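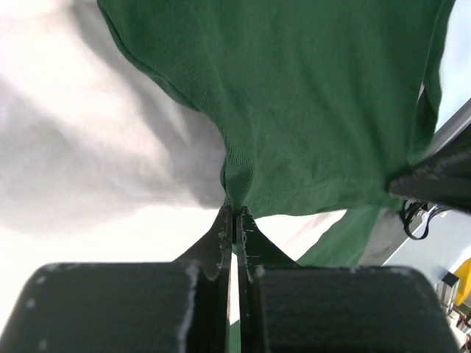
Is the supporters' club membership at Plalteven worth paying for, or is it only a way to charge us for a place in the ticket line? I've followed the team for years and always bought seats one game at a time. The dark green knit with the stitched hem is the kind of plain thing I wear to matches, so a members' scarf and a badge do nothing for me. What I want is away tickets. The club page says members get "priority access" and doesn't say priority over whom. There are supposedly 2,000 members already. If the away allocation is smaller than that, what exactly am I buying? Renewals closed in August but they're still taking new people, and that makes me wonder too.
Asked 19 September 2023

2 answers 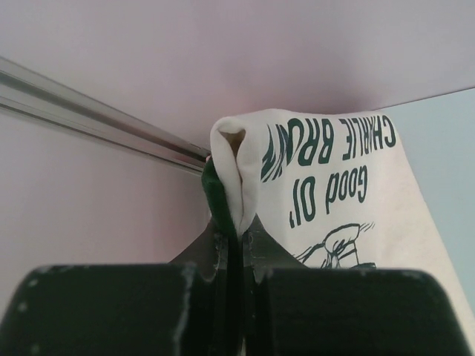 Reading time: 1 min

Short version: it depends on which away games you mean. I joined two seasons ago through the Zudent ticket site and kept my emails, so this is from those and not from the brochure.

For the small grounds, yes, you'll get in. So would you without a membership, most of the time, if you're at your computer when general sale opens. For the derby at Tshabalala I've applied twice and missed out twice. Members are sorted by points, and you start with zero. You need 46 before you're in the first group, and an away game is worth two. Do the math on how long that takes – then look at whether the points carry over if you skip a year. They didn't when I joined, and I can't find anything in the current terms that says they do now.

The 20 percent off in the store is real but leaves out the new shirts. I'd save my money unless you already go to most away games.

Was this helpful? Yes / No

Second answer

Disagree with the above, it's fine. I've been a member forever and always get tickets. Just join early and check your spam folder, the Zudine app never sends the alerts when it should. Don't know about the points carrying over, I've never skipped a year.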